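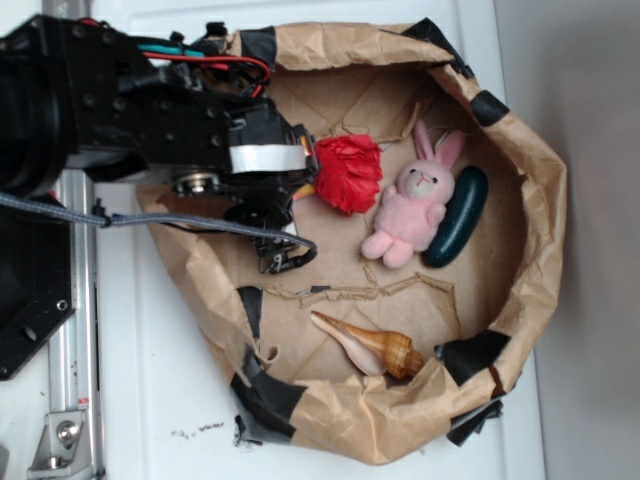

4.2 Bags as open trays

Paper grocery bags were the most common container in the Plorkmont set, and they were also the one that changed most between uses. A bag comes out of the pack with sharp folds and a flat bottom. After it has been opened, emptied and pushed down a few times, the walls soften and the paper holds whatever shape it was last given. We recorded each bag as standing, slumped or flattened. In a flattened bag the sides no longer hide the contents, and the paper works more like a shallow bowl than a sack. The bag in Figure 2 is in this last state, a crumpled brown oval on a white tabletop, with a red paper flower and a small pink plush bunny lying on its floor. We use it as our reference case for the flattened class.

The three states matter for how things end up lying inside. In a standing bag, light items tend to lean against the walls or against each other, and the first item in is often covered by the last. In a flattened bag there is little wall to lean on, so most items come to rest on the paper itself. This makes them easier to see from above, but it also means that they can be pushed up the slope of the paper and over the rim. We did not expect this to be a large effect, and for plush toys it was small. For round items and for anything with a stiff stem it was large enough that we had to score it separately as "left the container."

Soft goods and paper goods behaved differently even when they were close in size. A plush toy with ears and feet has several parts that can be pinched between two fingers, and it returns to its shape when it is let go. The bunny in the reference case is on its back, with its feet pointing outward, and we scored this as a face-up rest. Crinkled paper flowers do not have a clear face-up or face-down position once they are on their side. After trying two other schemes we scored them only by whether the bloom touched the paper of the bag, touched another item, or touched neither. The stem was ignored unless it crossed the rim.

Color gave less trouble than texture. Bright red and pink items stand out well against brown paper, and the people who labeled the Jenenent collection rarely disagreed about where such an item began and ended. Most of the disagreement came from the bag. A deep crease throws a dark line that can look like the edge of a thin object, and a torn corner can look like a loose scrap lying inside. We asked labelers to trace the rim first and the contents second. Labels made in that order were more consistent, though they took longer, and we kept the order for all later sessions.

The full Plorkmont set has 400 arrangements, divided evenly between the Sorrentino item list and our own. Bags were reused until the paper tore through at a fold. Most lasted for more than 8 arrangements. A bag that had gone soft was never restored to standing, so the flattened class is made up mainly of older bags, and wear and shape cannot be fully separated in our results. A second batch, collected in August with the Jarnivis item list, used new bags that were flattened by hand before the first item went in. The resting positions in that batch were close to those from the older bags, with one exception. New paper is slicker, and paper goods slid further toward the middle before they settled.

We did not weigh the bags or measure the height of the rim. Both would have been useful, mainly for the slumped class, where two bags with the same label could differ a great deal in how much of the inside was visible. Section 4.3 takes up the rigid containers, where the rim height is fixed and the same scoring could be used without changes.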